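Posted in November by Mirjam Fuchs

We're after seven people to come and drive robots with us at Clemwood this winter. I run the collecting side of the Trekport project, and we need 3000 good examples of ordinary kitchen jobs before our learning system is much use to anyone. We've got 724 so far, so there's plenty left to do!

You'd steer two arms at once through small tasks - picking up a jar, putting a cup in the rack, moving a bottle - and then do it all again with things in new places. No experience needed (I came from catering), just steady hands and a bit of patience.
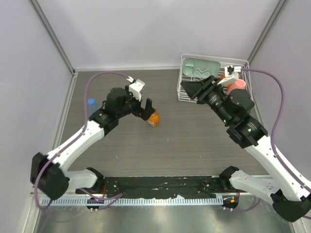 Shifts are four hours, mornings or afternoons, and we pay for your training day too. Tell me a little about yourself and which times suit you.

Contact: Mirjam Fuchs or Virgil Dinu, Clemwood front desk, extension 660 | Back to top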